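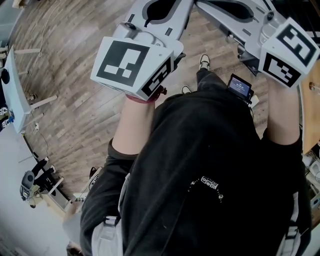
Fato Brings Its Floor Oil Refill Service to Esville

Wooden floor owners can now return empty cans of Oma oil to the Galanis store and fill them again

ESVILLE, September – Fato, the maker of care products for wooden floors, announces the opening of its first refill point in Esville. The refill point is placed inside the Galanis hardware store, next to the paint counter, and it is open to all customers during the normal hours of the store. Customers can bring back an empty can of Oma floor oil and have it filled again with the same oil, in the same color tone, for a lower price than a new can.

The service is the result of a test which Fato carried out with households in the Esville area. In total, 263 households took part. Each of them received one can of Oma in the tone of their choice and was asked to use it for the regular care of one room. When the can was empty they could bring it to Galanis and receive a refill. During the test 598 refills were made, and many of the households asked for the service to stay after the test was over. Fato and Galanis have decided to follow this wish.

Why a refill service for floor oil

An oiled wooden floor needs a small amount of oil at regular times. This is different from a floor with a hard varnish, where the owner often does nothing for a long time and then has to sand the whole surface. With oil, a worn place near a door or under a desk chair can be treated alone, and the rest of the floor can wait.

For this kind of work the large can from the store is often too large. People open it, use a small part, close it badly, and find a thick skin on the oil when they need it the next time. Fato has received many letters on this subject over the years. The usual question in these letters is whether the oil below the skin can still be used. (The answer is yes in most cases, if the skin is taken off in one piece and the oil is passed through a fine filter. Oil which has become thick like honey should be brought to the local collection point.)

The refill service makes it possible to buy a small can and to fill it only when the work is planned. The customer may also ask for a half filling. The lid of the Oma can has been changed for this purpose. It now closes with a screw thread, and the rim is easier to wipe clean.

How it works at the store

The customer brings the empty can to the paint counter. A store employee checks that the can has no dents at the rim and that the label with the tone can be read. The can is then weighed, filled, and weighed again, and the customer pays for the difference. The whole process takes a few minutes. At busy times the can may be left at the counter and picked up later on the same day.

Oma is offered for refill in six tones: natural, white, straw, smoke, walnut and dark. The tone in the can cannot be changed from one refill to the next, as a small rest of the old oil always stays at the bottom. Customers who want to go from natural to white, for example, are asked to take a new can. The old can will be accepted by the store and goes back to Fato for washing.

Cans of other brands cannot be filled. Fato understands that this is a disappointment for some customers, but the company does not know what was in these cans before, and some products do not mix well with plant oils.

Advice on the floor itself

During the test, the households were invited to send their questions to Fato. It became clear that many people do not know which finish their floor has. This is common in rented homes and in older houses, where the floor was often treated by a former owner. Fato has therefore prepared a printed guide of 46 pages, which is given free of charge with every first can at Galanis. The guide explains in simple words how to find out if a floor is oiled, waxed or varnished, and what can be done in each case.

One easy test is described on the first pages. A drop of water is put on the floor at a place which is normally not seen, such as under a bed or behind a door. If the drop stays round on the surface for a long time, the floor is probably varnished or has fresh wax. If the wood becomes darker under the drop after some minutes, the floor is probably oiled and would be thankful for a new coat. The drop should be wiped away after the test.

The guide also has a long chapter on cleaning before oiling. Dust between the planks should be removed with a soft brush and a vacuum cleaner. The floor is then cleaned with a cloth which is only slightly damp, and it must dry completely, best overnight with an open window. Oil is put on in a thin layer, in the direction of the planks. What the wood has not taken up after twenty minutes must be wiped away. Most of the problems reported to Fato – sticky floors, shiny spots, footprints which do not go away – come from too much oil and too little wiping.

Readers of the guide are also reminded of the correct handling of oily cloths. Cloths with plant oil can become hot by themselves when they lie in a heap, and they can start a fire. They should be made wet with water and kept in a closed metal container until they are thrown away, or spread out flat outdoors to dry. This warning is printed on every can as well, and the store employees will repeat it at the counter.

A comment from Fato

"We have sold our oil in Esville for almost 6 years, and we know that people here take good care of their floors," the company said. "Many homes in the town have planks which are older than the people who walk on them. We wish to make the small repairs easy, so that the big sanding machine can stay in the rental shop for longer. We are grateful to Galanis for giving us the space and for the patience during the first weeks, when our scale did not want to work."

Galanis added that the refill point has brought new customers to the paint counter, among them people who had never before oiled a floor on their own. The store will lend a floor brush and a knee cushion to refill customers for one weekend, against a deposit. The number of brushes is limited, and it is recommended to ask by telephone before the visit.

Next steps

Fato plans to offer the floor soap of the Oma line for refill at the same counter in the spring. The soap is used for the weekly cleaning of oiled floors and is at present sold in bottles only. A test with the store is in preparation, and households who took part in the oil test will be asked first.

A refill of the Oma hard wax is not planned. The wax has to be warmed before it can be filled, and the counter at Galanis does not have the space for this equipment.

About Fato

Fato makes oils, soaps and waxes for the care of wooden floors, stairs and worktops. The products of the Oma line are sold in hardware stores and by floor layers.

About Galanis

Galanis is a hardware store in Esville with departments for paint, tools, garden and household goods. The store also cuts keys and sharpens knives.

Note for editors

Printed copies of the guide can be requested from the Fato press office. Visits to the refill point are possible in the morning, when the counter is less busy. Please inform the store one day before.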